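Workshop Tips: Recording Demonstrations With a Small Arm
Grornbridge workshop pages – bench setup, part 7
Last revised 13 Oct 2021

These notes cover pick-and-place tasks recorded by hand for a learning system. They assume the arm is calibrated, the gripper opens and closes on command, and the fixed camera has been checked against the wrist camera for clock drift.

Choosing the objects

Use one object to move and one place to put it. A small ball is harder than a block because it rolls when a finger touches it off center. Record blocks first and go to the ball once the operator can finish 20 block episodes in a row without a restart.

Baskets should be light enough to shift if bumped. A basket that is taped down teaches the policy nothing about a basket that has moved.

Covering the table

A cloth stops the ball from rolling and protects the fingertips on a low approach. Pull it flat before each session and look for folds near the pick area. Plain cloth is fine for a first set. Patterned cloth should be added before the set gets large, so that the model does not learn to find the ball by looking for the only thing with marks on it. Shake out lint. It ends up in the finger pads.

Start position

Bring the fingers down over the ball, pointing straight at the cloth, and stop short of contact. Hold for one second, then start the recording. Vary the height a little between episodes. 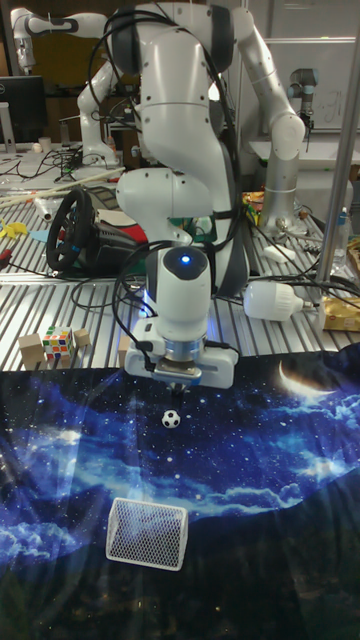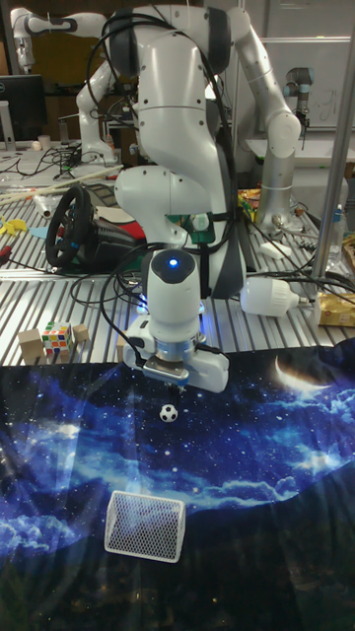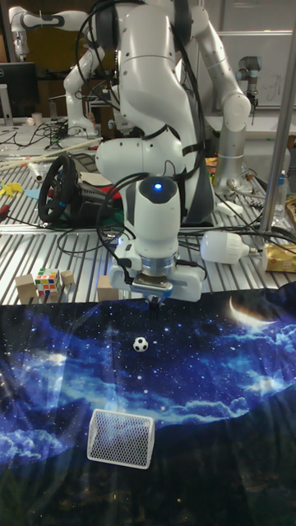 Ball and basket task on the night-sky cloth, gripper fingers pointing down.

Clutter behind the work area

Leave it, within reason. Tools and boxes at the back of the bench do no harm if the arm cannot reach them. Move a few between sessions and write down which. Anything with a cable should be kept clear of the elbow.

Episode count

Record in batches of 12, then stop and play back the first and last of each batch at normal speed. Common faults:

Ball pinched at the edge and dropped on the way up
Operator pausing over the basket
Gripper opened before the wrist has stopped
Wrist view blocked by a loop of cable

Keep the dropped-ball episodes in a separate folder. They are useful later for recovery training – label them at the time, not at the end of the day.

File names

Task, cloth, operator number, episode number, in that order, with no spaces. The Flullance import script rejects spaces without printing an error. The Halvorsen bench still has a July set named the old way, and it should be renamed before anyone merges it.

Next part: cleaning finger pads and replacing the Porov cable clips.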